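Cleaning and sorting a mixed box of donated toys

These steps cover toys that arrive mixed together: plush, plastic, balls and loose cloth. They are written for toy libraries and waiting rooms, but work at home as well. Allow 39 minutes for a medium box, not counting drying time.

What you need: washing-up liquid, a soft brush, two bowls, mesh laundry bags, a spray bottle, old towels and a wire rack. A steam cleaner is useful but not required. The drying notes were revised in November by Kathleen Ó Gríofa.

Step 1. Empty and group

Tip everything out onto a covered surface. Remove packaging, receipts and anything that is not a toy. Make one group for fabric, one for hard plastic and one for items with batteries. Wooden items go to one side, as they must not be soaked.

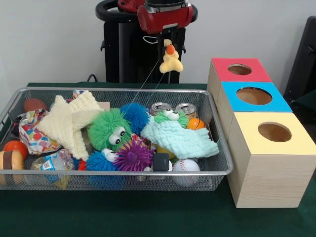
Fabric toys should be checked by hand before they go near water. Press along each seam and pull gently at ears, eyes and feet. Hard plastic noses and eyes held by a thread have to be restitched or cut off. On a plush duck such as the yellow one, the joins to test are the orange beak and the stubby feet. Drinks bottles turn up in toy baskets more often than expected; take them out at this stage, before one leaks on the fabric.

Step 2. Wash the fabric group

Read the label. If it allows machine washing, put each toy in its own mesh bag and run a cool, gentle cycle with half the usual detergent. Do not use softener -- it flattens the pile. If there is no label, surface clean only: wring out a cloth in soapy water, wipe in the direction of the pile, then wipe again with plain water.
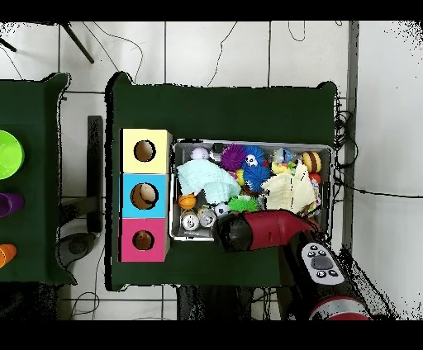 Coloured boxes with round openings, beside a tray of toys and fabric.

Step 3. Wash the hard group

Fill one bowl with warm soapy water and the other with clean water. Brush, rinse and shake. Bath toys with a hole in the base should be squeezed under water and then squeezed out. If the water comes out grey or with black specks, discard the toy. Balls need only a wipe.

For battery toys, remove the cells first and clean the contacts with a dry cotton bud. Never immerse the casing. 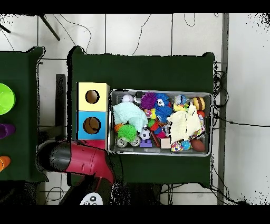 Drying is where most batches go wrong. Hard items can stand on the rack for 2 hours. Plush has to be dry through to the filling, and the outside is a poor guide. Squeeze the thickest part inside a dry towel and look for damp marks. Keep plush off radiators, which can melt synthetic fur.

Step 4. Sort for storage

Use open containers for daily use and lidded ones for reserve stock. Rajitha Jayasinghe's layout for the Prurkholm toy library, which holds 547 items, puts small plush in boxes and larger pieces in baskets. Label the shelf as well as the container. 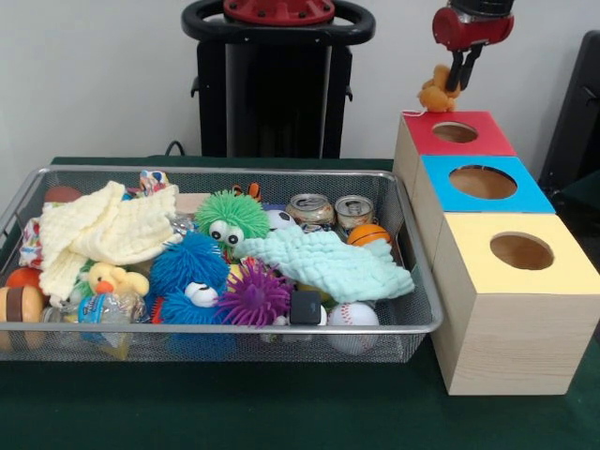

Small plush toy above a box with a round opening in its red top.

Wipe wooden boxes with a barely damp cloth and dry them at once. Check the edges of any cut opening for splinters, and sand with fine paper if needed.

Repeat the seam check each time a toy is returned. Repeat the full wash every month for items in regular use, and before issue for anything from reserve.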